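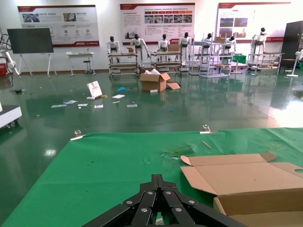

Unit 4: Trade Shows and Product Sourcing for Kitchen and Bath Designers

Course handout. Read before the January workshop and bring your planning sheet.

Why this unit is in the course

Most small design firms buy from the same few suppliers year after year. A trade show is where you find out what else is on the market, what it costs at your level of purchasing, and whether the people selling it will answer the phone after the order ships. It is also expensive. Travel, hotel, meals and lost working days add up quickly, and a designer who walks in without a plan tends to come home with a heavy tote bag and very little to use.

Before you go

Start with your open projects. List every item you have not yet specified: faucets, pulls, counter material, shower hardware, lighting. Next to each one write the budget, the finish and the date you need it on site. Anything on that list goes at the top of your visit plan.

After that, list the categories where you are unhappy with your present supplier. Late deliveries, poor packaging and finishes that vary between batches are the usual complaints.

Get the exhibitor list and mark it up. Our practice list has 200 exhibitors. You will not visit them all. A person working steadily can have six useful conversations in a morning if the booths are in the same hall, fewer if they are not. Plan your route by hall and leave the hour after lunch open.

Register with your business name and resale number. Many exhibitors will not quote trade prices without one.

At the booth

Say who you are and what size of job you do. A firm doing four kitchens a year should say four. The representative may send you to a dealer, and that saves both of you time.

Open the drawers. Turn the handles. Look at the back and underside of anything that has one. Display models are often hand-finished, so ask whether the piece in front of you came off the regular line.

Questions to ask every supplier:

What is the lead time today, for this finish?
What is the minimum order?
Who pays the return freight on damaged goods?
How long are replacement parts kept in stock?
Is there a loan program for samples?

Write the answers on the back of the business card or in one notebook. Do this before you leave the booth. By midafternoon the conversations run together.

Worked problem: comparing two vanity quotes

A client wants a 49-inch vanity with a stone top for a guest bath. You have collected two quotes at the show.

Pramgate quotes $2,965 delivered, top included, shipping in 6 weeks. The faucet holes are drilled at the factory.

Tanabe quotes a lower price for the cabinet alone. The top comes from a local fabricator, who cannot template until the cabinet is installed.

1. List the costs missing from the Tanabe quote.
2. Draw a simple timeline for each option, starting from the day the deposit is paid.
3. Decide which one you would present first if the plumber is already booked. Two or three sentences are enough.

Many students forget the second plumbing visit. Look for it in your timeline.

After the show

Sort your cards into three groups within two days: contact now, keep on file, discard. Write to the first group and mention the specific product you discussed. Order samples in your own name and label them with the supplier, finish code and month received.

For the sample library we use Tastereo, which prints shelf labels and keeps a loan record. A spreadsheet does the same job for a small collection. Jukirov hardware samples are kept in the second cabinet in the studio and may be signed out overnight.

Assignment

Complete the planning sheet for one real or class project. Include your open items, your marked exhibitor list, a route by hall, and a travel budget with receipts or printed estimates. Typed or neatly handwritten is fine. Hand it in at the start of the workshop, 9:00 a.m., and keep a copy for the group exercise.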